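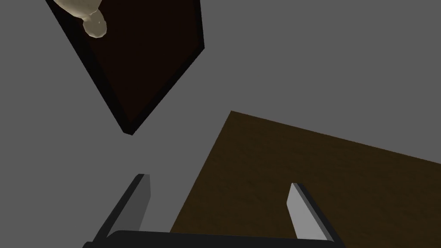

How to set up your first pick-up job in the Kendell simulator

I've had the Kendell starter kit for a while now, and the part I get the most email about is the very first job: getting an arm to pick something small up off a table without knocking it over. So let's do that one together! You don't need a real robot for any of this. The whole thing runs on your computer, and the starter kit is just the program plus the Luvport room pack.

Step 1. Open the room
Start Kendell, click New Job and choose a Luvport room. The first load is slow (the pack unpacked to 408 files on my machine), so go get a coffee. Once it's in, switch to the body view and check that both arms are there before you touch anything else.
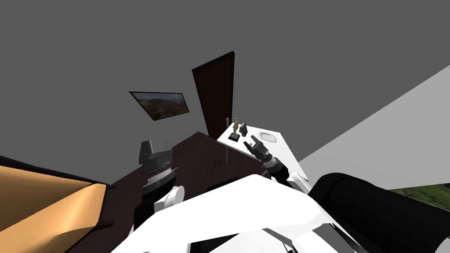

Render: Kendell / Luvport room pack

I like this room for beginners - the white table has a little bottle, a figurine and a shallow oval tray on it, so you get a few different shapes to practice on. Go for the bottle first. It's narrow and upright, and the figurine with its outstretched limbs is a lot fussier to grab.

Step 2. Pick an arm and park the other one
Use whichever arm is closer to the table. Leave the other one open and well out of the way, then hit Lock. I skipped this once and spent about 2 hours chasing a crash that was just my spare arm swinging into the furniture.

Step 3. Line up with the wrist view
Press W to jump to the wrist view. Open the fingers all the way, then come in slowly until the bottle sits between them. If all you see is floor, back up and turn the wrist a little at a time.

Step 4. Close, lift, save
Close at the low grip setting, lift a hair, and wait a second before you move sideways. Save the job under a new name so you can go back to it.

Is the kit worth buying? I think so, if you're new. The Hirano add-on gives you better grip settings, but I'd hold off. I also tried Trako's free trial, and the menus drove me up the wall. Kendell's undo button alone won me over (it goes back 2 full jobs).

Next up is the tray, which needs both arms. I'm hoping to have that page ready in September.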